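Manipulierte Paketquellen: Wie Trostero die Signaturprüfung umgebaut hat
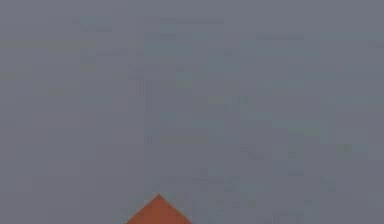
Laut Hiu-tung Kao lag die Schwachstelle im Aktualisierungsdienst, der Signaturen erst nach dem Entpacken prüfte. Installationsskripte liefen damit bereits mit Systemrechten, bevor eine Fälschung auffallen konnte. Betroffen waren 664 Installationen des Paketverwalters Rumine, die meisten in der Version vom April.

"Der Schadcode las Zugangsdaten aus dem Schlüsselspeicher und schickte sie in Blöcken zu 240 Byte über DNS-Anfragen hinaus", sagt Kao. Im Proxy-Protokoll tauchte dieser Verkehr nicht auf. Bei Datitz fiel er über die Länge der Subdomains auf, ausgewertet wurden 1.078 Abfragen.

Trostero prüft nun vor dem Entpacken und bindet jede Signatur an einen Eintrag im Transparenzprotokoll. Ältere Clients ohne diese Prüfung werden abgewiesen - auch im internen Netz. "Das kostet pro Paket 40 Millisekunden. Damit können wir leben."

Offen ist der Umgang mit Spiegelservern. Bosman betreibt zwei davon mit eigenem Schlüssel. "Die Rotation ist dort noch Handarbeit", so Kao. Einen Termin für die Umstellung gibt es nicht.

Stand: 18. Oktober 2024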